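Totadetti learns to reach

October 12, 2021

I had meant to write this up in August, when the arms first went on, but August was one long stretch of cable trouble and by the end of it I didn't want to look at Totadetti, let alone type about it. A few of you have written to ask whether I'd given up. I haven't! I've been spending my evenings at the Plukbridge workshop in Tiltthorpe as usual, coming home too late and leaving crumbs of heat-shrink tubing in every pocket I own.

For anyone who wandered in from somewhere else: Totadetti is the household robot I've been putting together with Floor Cuypers, who has the bench across from mine and far more patience than I do. It has a head, a torso, two arms with proper hands, and a wheeled base we call Carrier (that was its name back when it was a cart for hauling batteries around, and it stuck). The idea from the beginning has been a machine that can help with the dishes. People smile when I say that. Try it sometime, though, with a pair of motors standing in for your elbow, and you'll find out how much your elbow has been doing for you all these years.

The last post ended with the shoulders. They sagged. If you told the left arm to hold still straight out in front, it would hold still for a little while and then droop, very slowly, like somebody falling asleep on a train. I blamed the motors and priced new ones, and then went to lie down. Floor blamed the brackets, and Floor was right. There was a bit of give in the joint where the upper arm meets the shoulder, hardly enough to feel with your fingers, and by the time you got out to the hand it had grown into a real dip. We made new brackets from thicker stock and I spent over 15 hours (I kept a tally on the wall, in pencil) filing, fitting, unfitting and filing again. The droop is gone. I still go in some evenings and just have it hold its arms out, for the pleasure of it.

With the shoulders behaving, we could finally roll the whole thing into the kitchen, and that's where the past few weeks have gone.

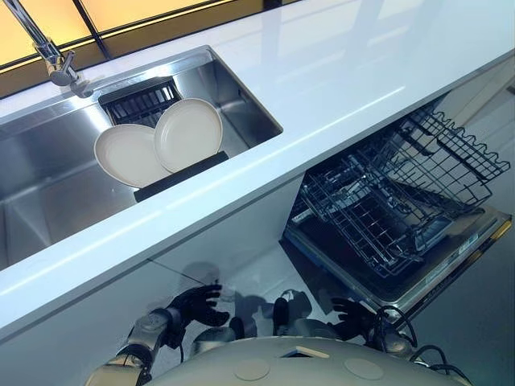
Reaching is mostly a problem of height, I've come to think. At the bench everything sits at one level and you can fool yourself into believing the arms are wonderful. A kitchen has layers. The sink is up here, the bottom rack of the dishwasher is way down there, and the lip of the counter sticks out just where a forearm would like to pass. With the dishwasher door folded down and both racks pulled out, Totadetti has to keep its hands low and wide, and then somehow get up and over to those two cream plates leaning in the black drainer. I do that without a thought every night of my life. For the robot it takes a planned path with a good wide swing in it, and my first version of that path had it coming up underneath the counter with great confidence. I had the speed turned way down, so the only thing bruised was my opinion of myself.

The glossy cabinets gave us a headache of their own. Anything shiny will bounce a bit of the robot back at itself, and the head camera was perfectly happy to treat the reflection as something solid standing in the way. Floor's fix was to teach it where the cabinet front sits and have it disregard anything that seems to be farther back than that. It took a single evening. I had been ready to tape brown paper over the whole kitchen.

Then there are the cables, my old friends from August. Every joint wants power and every joint wants to talk, so you end up with loops of black cable that need enough slack for the biggest move and a place to go during the smallest one. I leave them long on the right shoulder for now, in nice fat arcs. They look untidy and Floor keeps eyeing them. My feeling is that I'd sooner have untidy than a connector yanked out in the middle of a move, and I've redone that connector 4 times already, so I believe I've earned a say in it.

Moving in close is a different job altogether. The head camera is fine for finding the sink and telling a plate from a rack, and then the hand comes in and blocks the very thing you were trying to look at. We'd talked about a small camera down by the wrist ever since spring, and it kept slipping down the list behind more urgent disasters. Floor finally sat down and did it, muttering the whole time, and I wish we'd done it first. 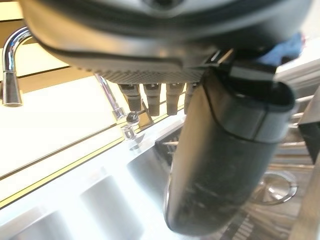
What I hadn't expected was how much I'd enjoy going back through the recordings at night. I make a cup of tea, put my feet up and watch a wrist go about its business, and I notice all sorts of things I'd missed while standing beside it with my thumb on the stop button. A little shiver at the end of a long move, say. Or the hand arriving at a slant when I'd have sworn it was coming in level. I've been jotting these down in a notebook and we fix them in whatever order we feel like.

As for money, since somebody always asks: the arms have cost me $800 so far this year, leaving out the tools, and leaving out the pizza, which would be embarrassing to add up. Quite a lot of the metal came from the Plukbridge scrap shelf. The motors didn't, sadly.

My list for the robot has 58 items on it as of tonight. It was shorter last month, I'm fairly sure, so either we're going backward or I'm getting better at noticing. Next up is the stop button, a big sturdy one to replace the thumb switch, and after that I want softer stops in the wrist so it doesn't clunk at the far end of its turn. Floor wants to work on the lower rack, where the prongs are close together and a hand has to come in just so. We've agreed to do the button first and then argue.

If any of you have run cable across a shoulder joint and found a sleeve that stays bendy, please leave me a comment and tell me what you used. The stuff I bought is stiff as a garden hose in winter, and I have a whole roll of it.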